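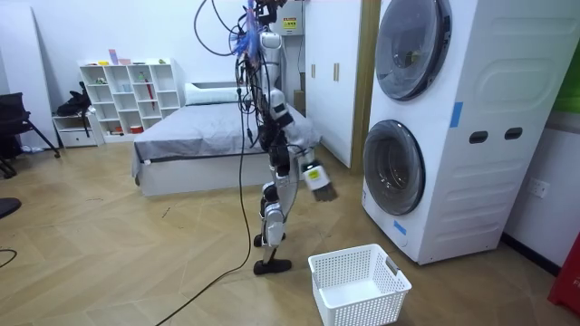 The laundry corner as it is today, with the basket on the floor in front

Thread: Stacked washer-dryer in the same room as the bed, on herringbone floor
Home and Laundry > Small spaces

Posted by ingegerd_n
February 25, 2026

Good evening to all. I have read this forum for a long time but I write for the first time, so please excuse me if my question is in the wrong section.

We moved in December to a unit in the Kunlow building. The laundry is not a separate room. The washer and the dryer stand one above the other against the right side, and the bed is in the same room. The floor is light wood in herringbone pattern and I like it very much, so I am a little bit nervous for it.

My questions are the following:

Should there be something under the machine, a mat or a tray, or will this make the vibration worse?

At which hours is it reasonable to wash, when one person in the household sleeps early?

Where do you put the clean clothes when there is no bench and no shelf? Now I use a white plastic basket with small holes in the sides, and I carry it to the bed and fold there. My husband finds that the basket is always in the way.

With thanks,
Ingegerd

Reply by vira_k

Welcome! We had the same arrangement for five years in our old flat, except the bed was behind a curtain. You get used to the washing sound, but I never got used to the spin. I put a load in straight after work and it was finished before anybody wished to sleep. The delay timer was a mistake for us. I set it for five in the morning to be clever, and we both woke up.

For folding I would keep the bed. It is the biggest table you own. Put an old sheet over the doona first if you have dark clothes with lint.

Reply by EinoJ

Regarding the mat. I do not recommend soft rubber under a stacked unit. The machine is tall, and when the bottom is soft the top moves more. My neighbour bought the Fadeo mat, the thick one, and his machine walked further with it than without it. Adjust the feet first. Use a spirit level on the lower machine, in both directions, and tighten the lock nuts. Many people forget the lock nuts.

Also check that the two machines are fixed together with the correct stacking kit. This should be asked from the landlord in writing.

Reply by sarahi.p

I must disagree with Eino on this. A thick soft mat is bad, yes. But a thin and dense one is a different product, and on a wood floor I would not put the feet directly. Ours left four round marks in the boards and we saw them only on the day we moved out. The landlord took $753 from our bond for sanding and oiling. A mat would have cost me $86.

Please also ask which finish the floor has. Some rubber makes a yellow stain on a finished floor and it does not come out. You want one which says non-staining on the label.

Reply by EinoJ

$753 for four marks is a robbery, but I accept your point on the stain. My objection is only to the thick type.

Reply by HG_Yeon

I would think about water before marks. Wood herringbone has very many joints, and when water comes into the joints the small pieces lift one by one. A low tray under the washer, with a leak alarm inside, is what I have. The alarm is the size of a biscuit and runs on a battery. It has called me one time, for a loose hose connection, and I found only a spoonful of water.

Turn off the taps when you go on holidays. Change the hoses if you do not know how old they are.

Reply by ingegerd_n

Thank you, this is already more than I expected.

I do not know if the floor is oiled or lacquered. The agent said "it is real timber" and then she spoke about the parking. I will ask again.

Eino, how can I check the feet if I cannot see them? I am afraid to move such a tall thing.

Reply by EinoJ

Do not move it alone. You can do a simple test without moving. Put your hands on the front corners of the lower machine and push diagonally, first one corner and then the other. If it rocks, one foot is not carrying weight. Then call a technician, because lifting a stacked unit to reach the rear feet is work for two persons.

Reply by vira_k

If you are close to Talesthorpe, the repair shop Bermúdez was very correct with us. They came in pairs and put down a blanket before they touched anything. They also told us our loads were too small! One bath mat alone in the drum is the worst thing you can spin. Put towels with it so the weight goes around evenly.

Reply by sarahi.p

About the basket, I have the same kind with the holes and I would not change it. Damp clothes can breathe in it. But I would not leave wet things in it on a wood floor, because the drops come through the sides and perhaps also through the bottom. I carry wet clothes from the washer directly up to the dryer by hand, and the basket is only for dry.

When it is empty it hangs on a hook behind the door, by the handle. This finished the discussion with my own husband.

Reply by HG_Yeon

I do the opposite. The basket stays in front of the machine, always. If I hang it somewhere, the dry clothes land on the bed "for a minute" and they sleep there with me. But I live alone, so I trip only over my own decisions.

One small thing which helped me with the upper door: take the big items out first, when your arm is fresh, and let the socks fall down into the basket. A basket on the floor under the door catches nearly all of them.

Reply by vira_k

Nearly all of them, yes. The others go under the bed and are found in spring.

On the humidity, please open a window when you dry, at least until you know how well the dryer seals. We had wet glass in the mornings. Clean the lint filter after each load also. I know it is in the manual, but I was visiting my sister and her filter was like a felt hat.

Reply by ingegerd_n

I did the test of Eino. It rocks a little on the left corner. I have written to the agent and I asked about the feet, the stacking kit and the floor finish, all in one email with numbers so she cannot answer only the easiest.

The spin speed I have put lower for the evening loads. The towels come out heavier and they need longer in the dryer, but the noise is a different one and my husband did not remark it.

For the hook, I am not permitted to drill in the door. Does somebody know a hook which goes over the top of a door and does not scratch the paint?

Reply by sarahi.p

Yes, buy the flat metal type and glue a bit of felt on the inside. Measure the thickness of your door before. I bought two wrong ones.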